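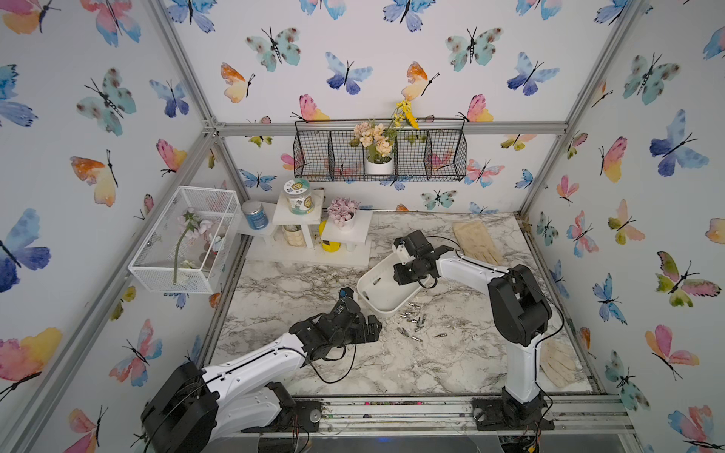
By the Touring Desk, Pronard Wheelers
Club News > Rides & Routes
12 comments | 31 shares

The Marnero loop is back on for April, and we could not be happier! After two years of roadworks the valley road is open again, so the full route runs from Pronard out to Wastau, over the ridge to Marnero and home by the canal. It comes to 207 km with 1,684 metres of climbing, most of it before lunch (sorry).

If you haven't ridden the ridge road before, you're in for a treat. The first hour is flat farmland and you'll wonder what the fuss is about, then you turn left at the Wastau water tower and the lane goes up through beech woods for what feels like forever. Keep something in your legs for the last bend. There is a spring with a stone trough at the top, lovely cold water, and a view right down to the reservoir.

Lunch is at the Pirzada, same as before the roadworks. They still do the lentil soup with the enormous bread rolls, and they've kindly said they'll open the back garden for us. Please tell us in advance if you need a meal without dairy, as the kitchen likes to know early.
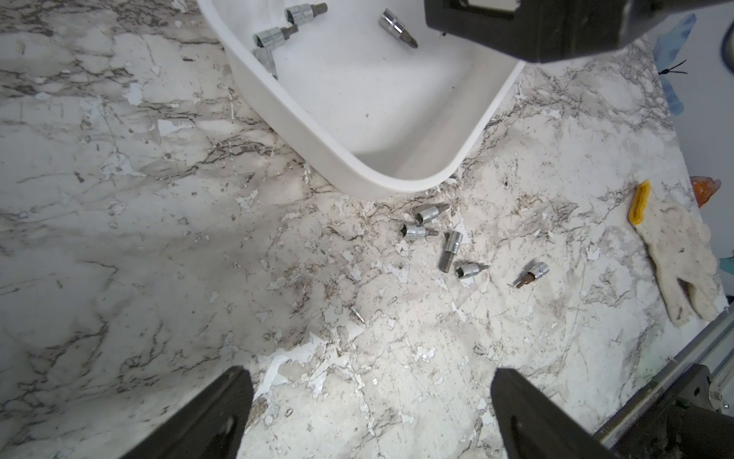

Bikes need a proper once-over before a day this long, and the week before is the time to do it. Check your brake pads, your tyres and the bolts on your stem and seatpost. Get all your bits out where you can see them, some in a white plastic tray and the rest loose on a worktop that's already chipped and flaking, and pick out only the ones that fit your own bike. Everything else can stay at home. My saddlebag weighed far too much last time and I used one hex key all day.

We ride out at 6.30 am from the station car park, in groups of 4. Faster riders, please go first! Lights are a must, there are two tunnels on the canal path and the second one is very dark. Entry is free for members, and the route file will be on the rides page by the end of March.

Search rides, routes, news...
Filed under: Long rides, Spring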